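How Weaving Works

Weaving is a way of making a sheet, or a hollow shape, out of long thin parts. The parts can be yarn, grass, strips of bark, wire or plastic. No glue is needed. The parts hold each other in place because they cross over and under one another.

Warp and weft

Every piece of weaving has two sets of parts. One set is fixed first and stays still. In cloth this set is called the warp. The other set is passed across it, over one thread and under the next. This moving set is called the weft. When the weft reaches the edge it turns around and comes back, and on the way back it goes under the threads it went over before.

The frame that holds the warp tight is called a loom. A simple loom can be made from a piece of stiff cardboard with 17 slots cut in the top edge and 17 in the bottom edge.

Why it does not fall apart

Pull on one loose thread and it slides. Pull on a thread in a piece of cloth and it resists. The force that slows the slide is called friction. It acts wherever two surfaces press together. One crossing gives only a little friction, but a handkerchief has thousands of crossings, and their small forces add up.

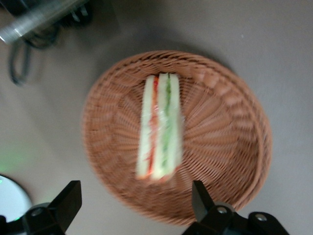 Baskets use the same rule with stiffer parts. The fixed parts are called stakes and the moving parts are called weavers. A round basket usually starts at the middle of its base, where the stakes are laid across each other and spread out like the spokes of a wheel. The weaver then travels around them. In the shallow basket with the sandwich in it, the strands spread out from the center in this way and the weave runs in a spiral. The rim is a thicker braid. A braided rim locks the ends, so the weaver cannot work its way up and off the top.

An odd number of stakes

Suppose a basket has 16 stakes and one weaver. The weaver goes over stake 1, under stake 2, and so on. It goes under stake 16 and comes back to stake 1, where it goes over again. The second round is the same as the first, and the rounds do not lock the stakes. Now add one stake to make 17. The weaver goes over stake 17, so when it reaches stake 1 it must go under. Each round is now the opposite of the one before.

Basket makers who want an even number of stakes use two weavers at once. One goes over while the other goes under. This is called pairing if the two weavers also twist around each other between stakes.
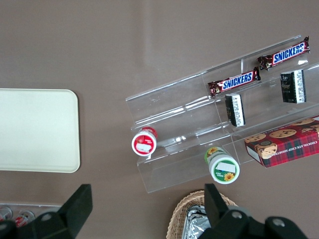
Materials

Willow, rush and cane are common plant materials for baskets. Dry willow snaps when it is bent, so it is soaked in water first. Water makes the fibers softer and they can be bent around a stake. As the willow dries it becomes stiff again and keeps its new shape.

Plastic strands do not need soaking. They come off the machine at an even thickness, which makes the weave regular. They can be wiped clean and do not rot, but they can turn brittle after a long time in strong sunlight.

Try it

You need a paper plate, scissors, and a ball of thick yarn. Ask an adult to help with the cutting.

Cut 17 slits from the edge of the plate toward the middle, each about as long as your thumb. Try to space them evenly. Tape one end of the yarn to the base. Pass the yarn in front of one flap and behind the next, and keep going around. Push each round down against the last one. Stop when the slits are nearly full and tuck the end of the yarn inside.

If two rounds look the same, count the flaps. You may have an even number.

Words to know

Friction: the force that acts against sliding.
Loom: a frame that holds the warp tight.
Stake: a fixed part of a basket.
Warp: the fixed threads in cloth.
Weft: the threads that pass over and under the warp.

Text: Adom Agbeko. Checked by Hooman Ghasemi.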